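국제계약법 연구실 운영회의록
2월 정례회의

일시: 2월, 오후 2시 (실제 개회는 프로젝터가 켜진 뒤)
장소: 법학관 세미나실. 대회의실은 입시 설명회에 양보함.
의장: 킹가 보드나르(Kinga Bodnár) 교수
참석: 오 교수, 표 교수, 감 연구교수, 석사과정 대표 방 원생, 도서관 주제전문사서
불참: 명 교수 (해외 출장. 위임장은 도착하였으나 누구에게 위임하는지가 적혀 있지 않아 효력에 관한 논의가 있었고, 논의가 안건보다 길어질 조짐이 보여 의장이 중단시킴)
기록: 감 연구교수

1. 전회 회의록 승인

표 교수가 전회 회의록 가운데 "합의하였다"를 "이견이 없었다"로 고쳐 달라고 요청함. 오 교수는 두 표현이 같은 뜻이라고 하였고, 표 교수는 계약법을 가르치는 사람이 그렇게 말하면 곤란하다고 함. 침묵이 승낙이 되는 경우에 관하여 잠시 의견이 오감. 의장이 수정에 반대하는 사람이 있는지 물었고, 모두 침묵하였으므로 수정된 것으로 봄. 표 교수는 이 처리 방식에도 유감을 표함.

2. 공동저서 『국경을 넘는 약관』 출판 건

출판사 Buschmann에서 출판계약서 초안이 도착함. 본문은 짧고 부속 약관이 길다. 의장이 약관을 끝까지 읽은 사람이 있는지 물음. 방 원생이 손을 듦. 약관에 관한 책을 쓰는 필자들은 아직 읽는 중이라고 답함.

방 원생이 정리하여 보고한 쟁점은 다음과 같음.

준거법 조항이 본문과 부속 약관에 각각 있고 서로 다른 나라의 법을 가리킴. 오 교수는 단순 실수로 보았고, 표 교수는 협상용 미끼로 봄. 의장은 강의 자료로 쓰고 싶으니 출판사가 고치기 전에 사본을 남겨 두라고 지시함.

저자 증정본은 50부로 되어 있음. 필자끼리 나누는 방법은 계약서에 없음. 오 교수가 집필 분량에 비례하여 나누자고 제안하였고, 이 자리에서 가장 긴 장을 쓴 사람이 오 교수라는 사실이 확인됨. 균등 배분으로 의결.

원고 마감을 넘기면 출판사가 "상당한 기간"을 정하여 독촉한 뒤 해제할 수 있음. 어느 정도가 상당한지에 대하여 각자의 학설이 있었으며, 학설의 차이는 각자의 원고 진척도와 대체로 일치하였음.

현재 모인 원고는 289쪽. 이 중 각주가 차지하는 비중이 높다는 지적이 있었음. 표 교수는 자기 장의 각주는 본문과 같은 자격으로 읽혀야 한다고 함. 의장이 그렇다면 본문에 쓰시라고 답함.

결정: 준거법 조항은 통일을 요청한다. 마감 조항은 건드리지 않는다. 건드리면 출판사가 마감을 떠올릴 우려가 있다. 협상 창구는 의장으로 하되, 초안 검토는 방 원생이 맡고 서문의 감사의 글에 이름을 올린다. 방 원생이 감사의 글 말고 연구보조 수당은 어떤지 질의함. 6번 안건에서 다루기로 함.

3. 판례 데이터베이스 구독

주제전문사서 보고. Genura의 기관 구독이 학기말로 끝나며 갱신 조건이 바뀌었음. 종전에는 교내 어디서나 접속할 수 있었으나, 새 조건은 동시접속 인원을 4명으로 제한함.

오 교수가 평소 동시접속이 그보다 많은지 물음. 사서는 평소에는 한두 명이고, 기말 과제 마감 전날 밤에는 이 과목 수강생 전원이라고 답함.

감 연구교수(기록자)는 해당 서비스의 이용약관에 "회사는 사전 통지 없이 조건을 변경할 수 있다"는 문구가 있음을 지적하고, 이 조항의 효력에 관하여 본인이 쓴 논문이 있음을 알림. 의장이 논문을 상대방에게 보낸 적이 있는지 물음. 없음. 상대방이 읽을 것 같은지 물음. 답변은 기록하지 않음.

표 교수는 종이 판례집으로 돌아가자는 의견을 냄. 매년 내는 의견이므로 매년과 같이 기록함.

결정: 사서가 동시접속 확대 견적을 받는다. 통지 없는 변경 조항에는 이의를 유보한다는 문구를 갱신 서류에 손으로 써넣는다. 손글씨가 효력이 있는지는 각자 집에서 생각해 본다.

4. 모의중재 준비

올해 문제는 가상의 회사 Avunness가 냉동 설비를 주문하고 대금 지급을 미루는 사안임. 계약서에 불가항력 조항이 있으나 열거된 사유에 "기타 이에 준하는 사정"이 붙어 있음. 출제자들이 이 문구를 해마다 놓치지 않는다고 표 교수가 감탄함.

신청인 팀과 피신청인 팀의 구성은 끝남. 학생들 대부분이 피신청인 쪽을 희망하였는데, 이유를 물으니 돈을 내지 않는 쪽이 논리를 세우기 편해 보인다고 함. 오 교수는 실무에 나가면 생각이 바뀔 것이라 하였고, 방 원생은 수임료를 떼여 보면 더 빨리 바뀔 것이라 함.

연습 변론의 중재인은 교수진이 돌아가며 맡음. 지난해 학생 설문에서 "중재인이 질문을 하지 않고 강의를 한다"는 의견이 여러 건 나왔음. 누구를 가리키는지 적혀 있지 않았으나 세 분이 동시에 해명을 시작함. 올해는 중재인 질문에 시간제한을 두고, 방 원생이 시계를 보기로 함. 방 원생에게 교수의 발언을 끊을 권한이 있는지는 명문의 근거가 필요하다고 하여, 본 회의록에 "있다"고 기재함.

서면은 영어로 쓰되 인용 방식은 한 가지로 통일함. 어느 것으로 할지 표결하지 않음. 지난번 표결의 상처가 남아 있다는 의장 판단에 따라 대회 규칙이 정한 대로 함.

5. Stondedbridge 여름학교 교류협약

상대 학교에서 협약서 서명본을 보내옴. 다만 우리가 보낸 초안이 아니라 몇 군데를 고친 본임. 표지 편지에는 "귀교의 제안을 기쁘게 수락합니다"라고 적혀 있음.

표 교수, 변경을 가한 승낙은 새로운 청약이므로 아직 계약이 없다고 함. 오 교수, 협약은 계약이 아니라 신사협정이라고 함. 의장, 둘 다 맞다면 지금 우리는 성립하지 않은 신사협정을 놓고 다투는 셈이니 바뀐 곳부터 보자고 함.

바뀐 곳은 숙소비 부담 주체, 수료증 발급 언어, 그리고 파견 학생 중 중도 귀국자의 비용 정산임. 앞의 둘은 받아들일 만하다는 데 의견이 모임. 중도 귀국 비용은 우리 쪽이 전부 부담하게 되어 있음. 감 연구교수가 귀국 사유에 따라 나누자고 제안함. 상대방 귀책인 경우의 예를 들어 보라는 요청에 음식이 언급되었고, 채택되지 않음.

결정: 중도 귀국 조항만 다시 고쳐 보낸다. 표지 편지에 "수락"이라는 단어를 쓰지 않는다. 편지 초안은 표 교수가 쓰고, 의장이 절반으로 줄인다.

참고로 상대 학교 담당자는 의장에게 보낸 메일에서 성을 매번 다르게 적고 있음. 의장은 강세 부호 하나쯤은 계약 내용의 착오로 보지 않겠다고 함.

6. 연구보조 수당

2번 안건에서 넘어온 건. 방 원생이 지난 학기에 약관 검토, 참고문헌 정리, 프로젝터 수리를 하였음을 보고함. 오 교수는 앞의 둘은 위임, 마지막은 도급이 아니냐고 함. 표 교수는 사무관리로 볼 여지가 있다고 함. 방 원생은 어느 쪽이든 좋으니 지급 근거가 있는 쪽으로 골라 달라고 함.

행정실에 확인한 결과 연구실 예산에 인건비 잔액이 있음. 지난 학기에 누구도 신청서를 내지 않아 남은 것임. 신청서 양식은 이미 있고, 서명란이 빈 채로 의장 서랍에 들어 있었음. 의장이 회의 중에 서랍을 열러 다녀옴.

결정: 소급하여 지급한다. 반대 없음. 이번에는 표 교수도 "합의하였다"로 적어도 좋다고 함.

7. 봄학기 공개 세미나

주제 후보로 "관습은 언제 계약이 되는가"와 "전자계약의 언어 선택"이 올라옴. 의장은 앞의 것을, 오 교수는 뒤의 것을 밀었음. 앞의 주제는 법조인과 상인 공동체를 함께 다루는 것이어서 사회학과에서 사람을 모셔야 하고, 뒤의 주제는 발표할 사람이 오 교수 한 분임.

오 교수가 혼자서도 시간을 채울 수 있다고 함. 그 점에 대해서는 참석자 전원이 의심하지 않았음. 앞의 주제로 결정함.

발표자 섭외는 감 연구교수, 다과는 지난 학기에 하던 대로 함. 지난 학기에 어떻게 하였는지 기억하는 사람이 없어 방 원생이 영수증을 찾아보기로 함.

8. 기타

세미나실 사용 후 칠판을 지워 달라는 요청이 옆방 형사법 연구실에서 들어옴. 칠판에 남아 있던 것은 삼자간 채권양도 관계도로, 표 교수가 다음 수업까지 이어 쓰려고 둔 것임. 형사법 쪽에서는 조직도로 오해하였다고 함. 지우기로 하되 사진을 찍어 둔다.

도서관에서 빌린 국제물품매매 주석서가 한 권 행방불명임. 지난 회의에서도 같은 내용을 기록하였음. 자진 반납을 권하며, 경위는 묻지 않기로 함. 사서는 연체료는 묻겠다고 함.

다음 회의는 개강 후에 정함. 위임장을 낼 분은 수임인의 이름을 적어 주시기 바람.

폐회.
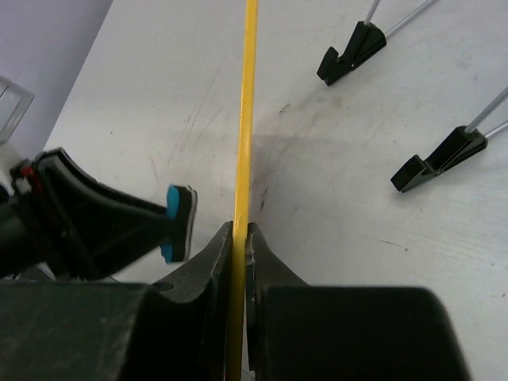 연구실 소식 > 회의록 및 공지

첨부 문서 안내
출판계약서 초안과 Stondedbridge 협약서 대조본은 연구실 구성원만 열람할 수 있습니다. 비밀번호는 전과 같습니다. 전의 비밀번호를 모르는 분은 감 연구교수에게 문의하시고, 메일 제목에 "급함"이라고 쓰지 말아 주십시오. 지난달에는 모든 메일이 급했습니다.

회의록 정정 요청
게시된 회의록에 이의가 있는 구성원은 다음 회의 전까지 서면으로 알려 주십시오. 복도에서 하신 말씀은 접수하지 않습니다. 정정 요청서에는 해당 안건 번호와 고칠 문구를 함께 적어 주시고, 각주는 삼가 주십시오.

모의중재 참가 학생 공지
연습 변론 시간표는 팀별로 따로 보냅니다. 서면 초안은 팀 대표가 모아서 제출하며, Avunness의 철자를 문서 전체에서 한 가지로 맞추어 주십시오. 지난 초안에는 의뢰인이 여럿이었습니다.

수당 신청
연구보조 업무를 한 대학원생은 행정실 양식에 업무 내용을 적어 제출하면 됩니다. 위임인지 도급인지는 적지 않아도 됩니다.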